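4. Adding members to a Trastico workspace

Only the workspace owner and the users with the Manager role can add members. If you do not see the Members tab, ask the owner to change your role.

1. Log in to Trastico and open Workspace Settings from the menu under your name.
2. Click the Members tab, then click Invite.
3. Type the e-mail address of the new member. You can enter up to 40 addresses at one time, one address on each line.
4. Select a role: Viewer, Editor or Manager.
5. Click Send.

Note: The invitation link is valid for three days. After this time the status changes to Expired, and you must click Resend. 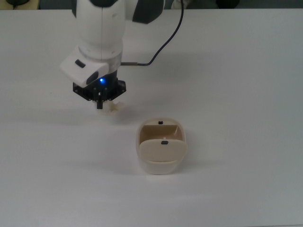
If your company uses Odbridge for single sign-on, the new member does not need to make a password. The account is created at the first login, and the display name is copied from Odbridge. It can be changed later in the Profile page.

6. When the member has accepted, check that the status is Active.
7. Open Limits and set the daily number of API requests. The default is 600 and the maximum is 2000.

Caution: When you remove a member, the API keys of this member stop working immediately. Please move all scheduled jobs to another member before you click Remove.

Section last changed Feb 11, 2018 by Riku Oda.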